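Write the rule down before the arm moves

7/22/26

My kid's under-eights soccer club has a rule sheet. It covers shin pads, jewellery, who brings the oranges and what happens if a dog runs onto the pitch. It runs to 2 pages and it has been rewritten at least once a season since we joined. Meanwhile I've visited labs with gear worth more than my house where the rules for working beside a robot arm were a laminated sheet from three managers ago and a bloke named Pete who'd tell you if you were standing in the wrong spot.

I've been chewing on this since November, when I started helping smaller groups write their bench rules. I came at it from workshop safety, mostly saws and presses, so I'm not a robotics person by training and I'll happily cop any corrections. But I have read an awful lot of procedures now (one of them was 36 pages long and didn't say where the stop button was!), and I've got opinions.

My first opinion is that we spend far too much ink on the big scary stuff. Everyone has a paragraph on collisions. Everyone has a paragraph on lockout. Good, keep those. What hardly anyone writes down is the boring part: what's allowed on the table, where it starts, who gets to reach in between runs, and what counts as done. Most of the near misses I've been told about happened in that boring part. Somebody leaned over to nudge a box a bit to the left and the next run started.

Embla Tveit and I had a proper argument over this one. She reckons a reach-in rule should be one line: hands stay out unless the arm is disabled, full stop. I used to think that was too blunt for tabletop work, where the arms are small and slow and people are resetting the same few objects all day long. I went in wanting a graded rule, with a hold state for quick resets and a full disable for anything longer. We wrote up my version and tried it on four people. Every one of them read "quick" differently. So Embla won, and I bought the coffees.

The second opinion is about objects, and it's where I get a bit evangelical. A task sheet that says "open the container" is no good to anyone. Which container? Lid on or off at the start? Clips done up or undone? Which end faces the arm? If you want two people on two different shifts to set up the same task, you've got to say so, in everyday words, and you've got to name the parts the way the person at the bench would name them.
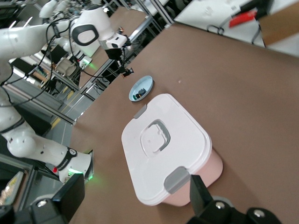
Two arms at the bench, with the clip-lid box and the small blue dish on the table.

A latched box is a lovely case for this, because it seems so simple. Your sheet needs to say which clip goes first. It needs to say whether a lid that's lifted at one end counts as open. And if there's a second arm over the same table, it needs to say where that arm waits, because "out of the way" means one thing to whoever wrote the sheet and something else to whoever's driving. Put a dish with little bits in it next to the box and you've got another question: are those bits part of the task, or are they left over from the last one? I'd want that answered on paper before anybody hits go.

Leire Cabello, who edits these things with me, has a trick I've pinched. She reads the sheet aloud to someone from the front office and gets them to set up the table. Wherever they stop and ask, there's a hole in the sheet. It takes her 14 minutes on average and it's found more problems than any formal review I've sat through.

Third opinion, and I know this one annoys people: cables are a housekeeping rule and they belong in the same document as everything else. I'm tired of seeing them handled by a separate facilities policy. If a cable runs along an arm, its slack and its path are part of how that arm behaves. If it hangs between two desks, it's part of where people can walk. Pistmont, one of the outfits I've worked with, put a cable check on the start-of-shift list, and folks grumbled for a bit and then just did it.

Now, the fair objection. Ching-wen Hsieh put it to me better than I could: too many rules and people stop reading. She's right! I've seen a checklist with 1216 tick boxes over a year of weekly revisions, and every single one was ticked in the same pen, at the same angle, in what I'd bet was one go. A rule that gets ticked without being read is worse than a gap, to my mind, as it tells the next person the thing's been looked after.

So I'd cut hard. One page on the wall for people, one page per task for objects, and a name at the bottom of each. The name matters heaps. When a sheet belongs to a team, it goes stale. When it says Märta Strand at the bottom, people go and bother Märta, and Märta fixes it so they'll stop bothering her.

I'd also date every change in the margin and leave the old wording visible with a line through it. It's a bit ugly. But new starters learn more from what got crossed out than from the tidy version, and it saves having the same argument every few months.

If your group has a sheet you're proud of, send it my way, especially if it's got crossings-out. I'm still after a decent wording for shared tables where two arms belong to two different projects, and my current draft has Embla's handwriting all over it.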